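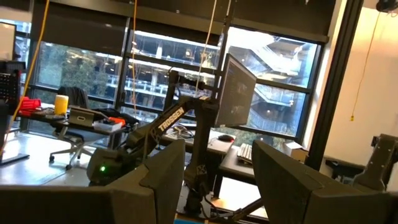

Okard Window Bay Notes

A small text dataset about one room with too many windows. It holds 900 entries written by the people who work along the glass on our floor, covering blinds, glare, ceiling cables and the general business of trying to read a dark screen in daylight. Sarla Lodhi maintains it. Complaints about the windows go to the building. Complaints about the notes go to Sarla, who answers faster.

What the room has

Large windows split into panes by black mullions. Dark roller blinds. A pale wall. A monitor on a dark stand. Cables that come down from the ceiling in yellow, orange and white, a color scheme with no official meaning that we have been able to find. Across the way is another building with concrete floors, white railings and a staircase on the diagonal, which features in more entries than anything we own.

Files

notes.csv -- one row per entry
blinds.csv -- blind positions as people reported them, 224 rows
cables.txt -- a plain list of what hangs where, edited by hand, trust it accordingly
OLD/ -- the first version, kept for the Porville office, who still use it

Fields in notes.csv

entry_id: an integer. Gaps are deleted duplicates.
time_of_day: morning, midday, afternoon, evening. "Evening" begins when the lights across the way become more interesting than your own work.
blind: up, part, down. "Part" covers everything from a hand's width to nearly shut. We tried percentages and got arguments.
cable_color: blank unless a cable is mentioned. Two people write "gold" for yellow. Left as is.
glare: 0 to 3, self-reported, so a 3 from Rawat's end of the room is a 1 anywhere else.
text: free text, typos preserved.

How it was put together

Entries were typed into a shared sheet starting in February, then exported with Miltar, our in-house form tool. Miltar drops line breaks inside quoted text and always has. Sarla put back the ones she could find. Some 80 entries were thrown out for being about lunch.

Known problems

Left and right are given as seen facing the windows. A few early entries were written facing the other way, and the blinds appear to swap sides overnight.

The word "tree" is ambiguous. It usually means the ones outside, low down in the panes, but one contributor uses it for the cable tangle.

Glare scores drop sharply after row 600 or thereabouts. The person who gave everything a 3 changed desks.

Version 2 renamed "shade" to "blind". If your script breaks, that is why.

Use

Fine for sorting exercises, labeling practice and settling disputes about who pulled the blinds. Not fine for lighting design. Please keep the contributors' initials out of anything you pass along; they were frank about each other's desks.

Fixes

Send corrections as a row number and the new text. "The whole thing is wrong" has been received and logged as entry 412.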